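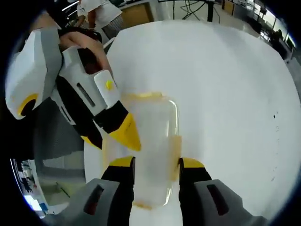 Oct 20, 2018

Villeven opened its doors again tonight after the refit and I got a table! I have been walking past the boarded-up front since March, trying to peer through the gap by the bakery, and it was worth every nosy minute. They've knocked through to the old net store, so you come in off the quay and can see right across the harbour from the bar. I meant to have one course and ended up with crab soup, then the hake, then half a lemon tart, and the other half would have gone home with me if I hadn't given in and finished it (no regrets). The hake came with brown butter and samphire and I could have eaten it twice.

The new kitchen is open along one side now, and it smells wonderful. 32 seats inside, the waitress said, and 4 more tables to come on the terrace once the railings are passed. I liked the floor best, old boards from the sail loft at Vosier, sanded but still with the paint marks on them. The lamps I'm less sure of. A bit bright over the corner tables.

Walked home the long way, past the Chukwu smokehouse, which had its lights on late. There's a notice up saying they are taking over the shop next door for a fish counter. A proper fish counter, at our end of town! I've wanted one for years and have been getting the bus to Utico for mackerel like a fool.

Bill came to more than I'd planned, so soup at home this week. Must ring tomorrow and book for the birthday, window side if they'll let me choose.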